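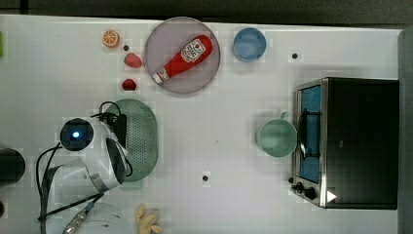 Please say first where the plate must go, one reader wrote to us about the earlier edition, and only after that begin with the fruits, because I had to take everything away and start again. We agree with this remark. In this edition the plate comes first and all other pieces of the Chala play kitchen find their position from it.

4. Laying out the table

This section explains how to put the pieces on a white Urkau tabletop for the standard layout. If you use another table, it should be flat and at least wide enough that the oven does not stand close to the edge. The whole layout needs about 8 minutes the first time.

4.1 Before you begin

Take all the pieces out of the storage box and put them on a cloth or on a chair next to you. Check them against the packing list, sheet 258. If a piece is missing, please look also under the cardboard floor of the box. The small fruits like to go there.

Wipe the tabletop with a soft damp cloth and let it dry. The Vutley surface finish is made for 2,000 wipes with plain water. With strong cleaners this number is much lower.

CAUTION: The small fruits can be a choking danger for children under three years. Keep them in the closed bag until you need them, and put them back into the bag when the play is over.

4.2 Plate and ketchup bottle

1. Stand at the long side of the table. This side is called "front" in all steps that follow. The side across from you is called "back".

2. Put the round plate toward the back of the table. Leave free space on both sides of it.

3. Lay the red ketchup bottle on the plate. It should lie diagonally, with the white cap pointing to the front and to the left.

4. Let go of the bottle slowly and see if it stays. If it rolls, turn it a little on its long axis and try again.

NOTE: Do not stand the bottle up on the plate in this layout. The standing position belongs to the "Lunch" layout, section 6.

The bottle in the play set must stay closed. Do not fill it with real sauce or with water. If you want to use a bottle from your own kitchen, take an empty one, wash it very well and close the cap tightly.

4.3 The small fruits

5. Put the orange piece to the left of the plate, at the back.

6. Put the pinkish-red fruit in front of the orange piece. Leave a gap of about two fingers.

7. Put the smaller red fruit in front of that one, near the edge of the plate. The three fruits make now a column. The column does not have to be perfectly straight. 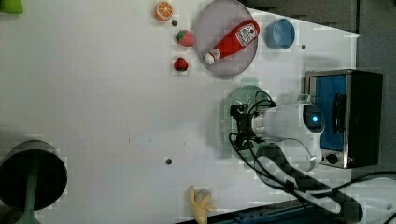 Fig. 4-2. Ketchup bottle on the plate, small fruits in a column to the left.

NOTE: Fruits should not touch the plate. A child who lifts the plate will otherwise push them over the table, and you can begin again with step 5.

8. Place the light blue piece to the right of the plate, with the opening facing up. Nothing goes inside it at this moment.

4.4 The oven and the mug

9. Carry the small oven with both hands and put it down at the right side of the table. Do not carry it by the door handle.

10. Turn the oven until the door faces the middle of the table. Open and close the door one time to be sure that it does not hit the plate or the light blue piece.

11. If you use the pale green mug, put it on the left of the oven. It can also stay in the box until the drinks are played.

CAUTION: The oven is in this layout only for pretending. Do not connect it to electricity. Roll the cord together behind the oven, fasten it with the tie from the accessory bag and keep it away from the edge of the table.

4.5 The basket

The basket is optional. Use it if the children will collect the fruits, or if you want a place where pieces can wait for their turn.

12. Put the basket in front of the plate, in the middle of the table. The open side faces up.

13. Leave it free of other pieces at the beginning of the game. Paper napkins are allowed, but they cover the holes and crumbs stay under them.

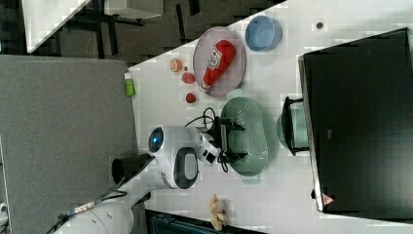

Fig. 4-3. Pale green oval basket in front of the plate.

If the basket wobbles, check that no small piece is lying under it. A basket that was bent in the box becomes flat again when you put it into warm (not hot) water for some minutes and then let it lie under a heavy book.

4.6 Last look before play

14. Go one time around the table. The plate, the bottle and the column of fruits should have the same places as in steps 2 to 7.

15. Push back any piece that is nearer to the table edge than the width of your hand. The fruits are light and fall easily when somebody bumps the table.

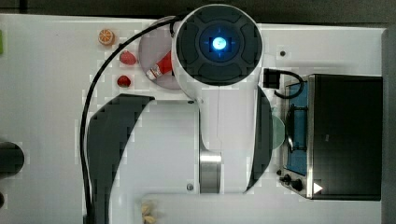
4.7 Clearing the table

16. Collect the small fruits first and close the bag.

17. Take the bottle from the plate and wipe both. The label of the bottle does not like to be rubbed, so only pat it dry.

18. Put the plate at the bottom of the storage box, then the blue piece, then the mug wrapped in a cloth. The basket goes on top.

19. Store the oven separately, in its Perkier carton, with the door closed. Do not put other boxes on it.

NOTE: If pieces must be ordered again, please give us the sheet number and the color of the piece.

Related sections
Packing list, sheet 258
Section 5: Breakfast layout
Section 6: Lunch layout
Cleaning and care of the Urkau tabletop
Ordering single Chala pieces
Storing the oven in the Perkier carton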